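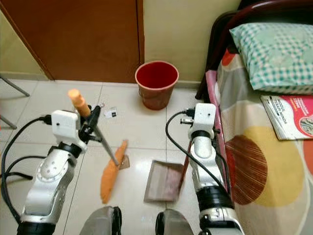
4.2 Getting two hands to agree on a dustpan

Sweeping was never on our original task list. Martim Brandão and I had spent most of August in the shared shop at Wastuvmont getting the arms to pick up blocks and put them back down, and I was thoroughly sick of blocks. I wanted a chore, with real tools from a real cupboard, on a floor that somebody walks on. So the whole build came home with me and the tests in this section were all done in a bedroom, with the bed, the door and the furniture left where they normally are.

The setup is the one from Section 3 (Wesitz arms, Arkedero grippers, and our own wiring, for which I take full blame). The left arm gets the brush and the right arm gets the dustpan. We tried the other way around for one evening and went back, mostly for cable reasons. The gripper cables stick out in big loops, and with the tools swapped the left one kept catching on furniture during the reach. I'd love to have routed them inside the arms, but that would have meant taking every joint apart again, and I had just finished putting them together!

Holding the tools was harder than moving them. Both handles are slim compared with the blocks, and our fingers are flat, so anything round wants to roll. Cuiping Tian suggested gripping the brush down on the metal shaft and leaving the handle sticking up past the fingers, which looks wrong to anyone who has ever swept a floor, but it gave us a much steadier stroke. It also puts the weight of the handle above the hand, so the brush tips a little whenever the wrist speeds up. We slowed the wrist down and lived with it.

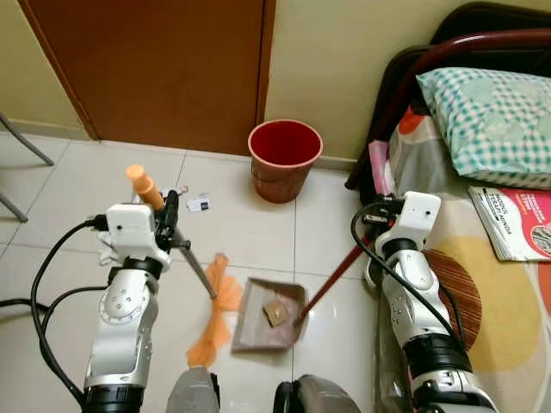 The dustpan has the opposite problem. It has to stay put while something pushes at it, and on glossy tile it would really rather slide. Our first controller, which we called Yin because it was supposed to be the quiet half of the pair, just locked the right arm in place and hoped for the best. That works if the lip is flat on the floor. If the far end of the handle is a touch too low, though, the lip lifts and the scraps go straight underneath (I spent a lot of time on my knees looking sideways at a dustpan). The version reported in this paper lets the right wrist give slightly, so the pan settles on the tile before the first stroke starts. After that the wrist stiffens and the left arm begins.

We ran 37 trials with this version. A trial counted as good if the target scrap ended up in the pan and both tools were still in the grippers at the end, and by that rule 18 of them were good. I know that's not a number to throw a party over. Most of the bad ones failed in the same way: the brush reached the scrap, the stroke started fine, and then the scrap drifted off to one side of the pan because the two arms disagreed about where the middle was. Paper was worse than cardboard. A flat bit of paper will sit tight against the tile and let the bristles pass right over it, and then on the next stroke it takes off like a leaf.

Lighting gave us trouble too. The tiles reflect a lot, and pale streaks on a pale floor are pretty much the last thing you want when you're looking for a small white scrap. Martim's fix was to throw out any candidate that changed shape when the head moved, on the theory that paper stays put and a reflection doesn't. It helped enough that we kept it, but it adds a little nod of the head before every stroke, and I still find that a bit funny to watch.

We use cookies to remember your reading preferences and to measure visits. By continuing to browse you accept our cookie policy. Accept | Manage settings

The arrangement of arms and tools is shown in Figure 4. Note how close together the two hands have to work. The space between the grippers is where nearly all of our collisions happened, and it's the reason the planner treats the brush and the dustpan as part of the arms as soon as they're picked up. Before we added that, the planner was happy to swing the shaft right through the pan handle, and we went through 1414 logged stops before I got annoyed enough to fix it.

Figure 4. Both arms over the tiled floor, with the metal rod in the left gripper ending just above the tiles. The dustpan on its dark red handle holds a few pinkish scraps, and the red bucket stands against the wall.
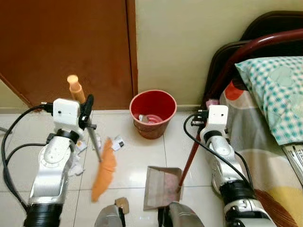 4.3 Emptying the pan

Carrying the dustpan to the bucket is a separate skill in our code, and it starts only once the left arm has pulled the brush back out of the way. The right arm lifts the pan with the lip tilted up, moves over the rim, and tips. We haven't scored this part on its own yet, so I'm leaving it out of the results table. The tilt angle is set by hand, and Cuiping is working on a version that picks it from the force at the wrist.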